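Cable stock and bench practice, speaker notes
Solta office, 3/7/24

Slides 1 to 3. Start with the numbers. The Brurkness store holds 1101 leads on the books. At the last audit 213 had no label at either end. Say this slowly, then move on.

Slide 4. Definitions. A tangle is loops passed through loops. A knot is a tangle that has been pulled. Most knots in our stock began as tangles and were made worse by somebody tugging the free end.

Slide 5. Leave up for a minute. Black and pale cables on a wooden tabletop.
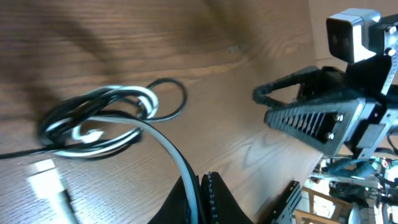
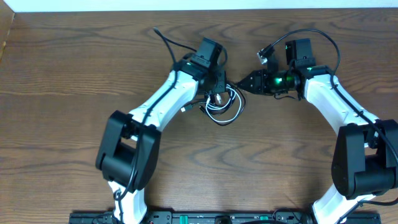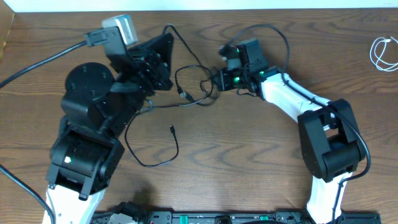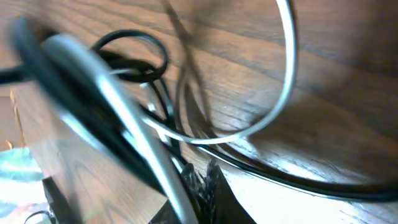

Slide 6. Method. Find a connector first and work back from it. Open the loops outward before drawing any end through. Thick leads come out ahead of thin ones. Do not shake the bundle.

Slide 7. Coiling. Over-under for anything longer than 5 metres, plain loops for the rest. Tie at two points, never around the plug. Minimum coil diameter is 12 cm for the grey stock. The Sezer leads have a stiffer jacket and want more (check the sheet, I don't have the figure here).

Slide 8. Labels. Both ends, same code, colour by length. The Astness printer tape lifts off glossy jackets, so use the wrap type.

Slide 9. Storage. Hooks for long leads, shallow trays for short ones. Deep bins to be gone by September. Expect a question about cost. The hooks are already in the budget, the trays are not.

Hand out spare ties before the practical.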